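Chapter 2
Surface Texture and Cleanability

2.1 Introduction

The ease with which a surface can be cleaned depends on three groups of variables: the properties of the material, the geometry of the article, and the nature of the soil. This chapter deals with the first two. Soils and detergents are covered in Chapter 3.

Texture is described at several scales. Roughness refers to the fine, closely spaced irregularities left by a forming or finishing process. Waviness refers to irregularities of longer spacing on which the roughness is superimposed. Form is the overall shape of the article. A surface may have low roughness and still be difficult to clean if its form includes recesses that a cloth cannot reach.

2.2 Visual and measured texture

Colour and pattern are poor guides to roughness. A strongly figured surface may be smooth to the touch, the figure lying beneath a clear coating. Conversely, a plain grey casting may be rough enough to hold fibres from a wiping cloth. Gloss is a more useful indicator, although it varies with the angle of illumination and should be read with a meter wherever a value is to be reported.
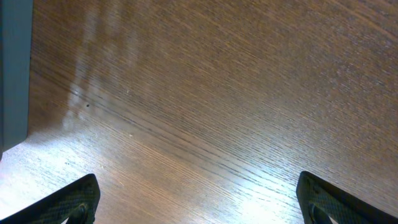 Figure 2.1 Wooden tabletop with fine diagonal grain. Reflected light is visible in several places.

In the Matar wipe method, a test soil is applied to a flat panel and allowed to dry for 20 minutes at 23 °C. The panel is then wiped under constant load and the residue is weighed. The method is suited to flat, continuous surfaces only – it gives no meaningful result on curved or pierced articles.

2.3 Open and perforated forms

Perforation reduces mass and permits drainage and air flow. It also increases the total length of edge, and residues tend to collect at edges and internal corners. For moulded plastics, the corner radius of each opening is therefore specified along with its width and pitch.

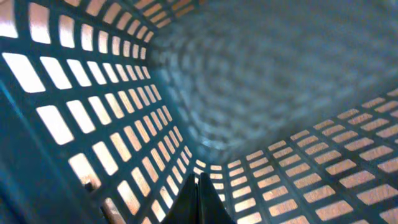 Figure 2.2 Interior of a plastic laundry basket with rectangular slots in its walls.

Perforated articles are normally assessed by immersion and rinsing. The Lunine procedure, described in Section 2.6, uses a dyed soil and a fixed rinse volume of 505 mL. Residual dye is measured in the final rinse water, and the result is expressed as a fraction of the dye applied.

2.4 Terms used in this chapter

Lay: the predominant direction of the surface pattern.
Pitch: the centre-to-centre distance between adjacent openings.
Open area: the total area of the openings divided by the gross area of the wall.
Residue: soil remaining after a specified cleaning cycle.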